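Old cables wanted as Drillska sorting days return

The Drillska repair workshop is asking people to look in their drawers for network cables they no longer use. The sorting days begin again on Thursday, June 4, 2026, and will run until the end of August.

Last year's collection took in 1,698 cables. Those that passed a check went to clubs and small offices in Worano, and the rest were sent for copper recovery. The workshop says Ethernet leads are still the item it is asked for most, followed by power leads for older switches and routers.

Cables can be handed in at the Pylypenko Street entrance between 9 am and 6 pm on weekdays. They do not need to be untangled first. Loose wire is also accepted, as long as it is clean and in a box or bag that can be carried by one person. 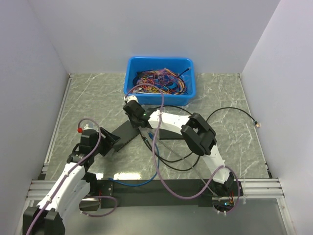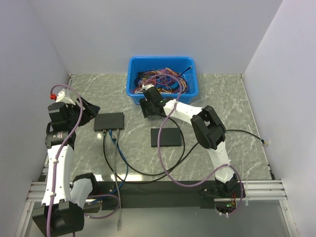
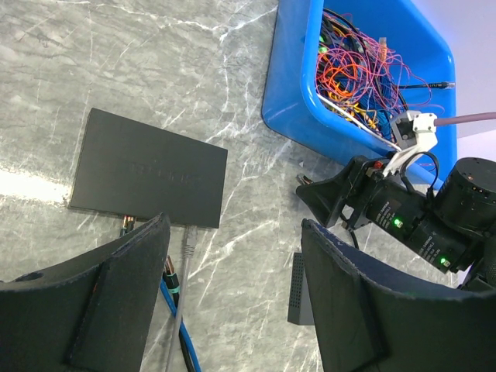
Cables and the blue bin of coloured wires on the worktop at Drillska.

Network switches are being accepted for the first time. Owners are asked to remove any labels showing passwords or addresses, and to leave the power lead with the unit if they still have it. Leads may be left plugged in. Wireless routers should be reset to factory settings before they are brought in.

The workshop cannot take batteries, printer cartridges or screens. These should go to the council site behind the Zestgate shopping centre, where there is no charge for households. Businesses with more than two crates of cable should ring ahead so that space can be kept for them in the store room.

Cables that work will be tied, labelled by length and put out on the free shelf by the front door. There is a limit of six per visit. Anyone who needs a larger number, for a school room or a village hall for instance, can fill in a request form at the desk and will be contacted when enough have been put aside.

Parking outside the workshop is limited to 20 minutes. The Zestgate bus stops at the end of the street.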